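Treso single-hole punch: small, cheap and I love it

I wanted a punch that would live on the table and not in a drawer, and the Treso has stayed out since the day I got it in October. It's a little silver metal thing with a rounded lever, and it takes up about as much room as a stapler refill box. My old Juvero was twice the size and jammed on anything thicker than a receipt!

Most of what I punch is reading sheets. We print the same short passage in several sizes and weights so people can choose the one that's easiest on their eyes, then sort, punch and tie the sets with string.

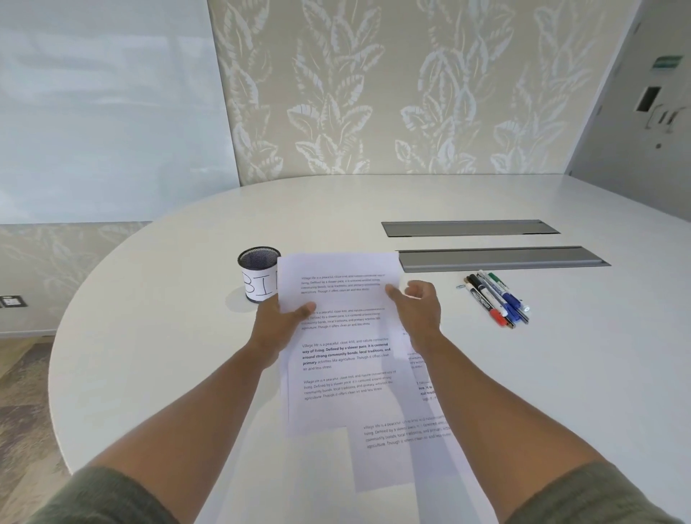
The lever has a lovely short travel — you feel the bite, and then it lets go of the paper. I do 2 sheets at a time for the neatest edge. It will take more, but you have to lean on it, and after 50 or so my palm knows about it. I punched 227 sheets for the Lullwood reading group in one afternoon and the last hole was as clean as the first.

Gripes? There's no guide for lining up the page, so I make a small mark in the margin first. The chips also go everywhere if you forget to tip them out (I forget).
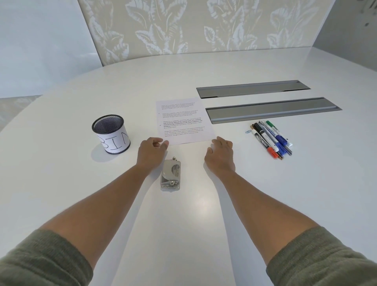 Page last changed: March 24, 2024

I've tried the Tzanetos punch too, and it's perfectly good, with a softer grip. It's also heavier, and I kept reaching for the Treso anyway. If you punch a few pages at a time and like a tool with some snap to it, get this one. I've already bought a second for my bag.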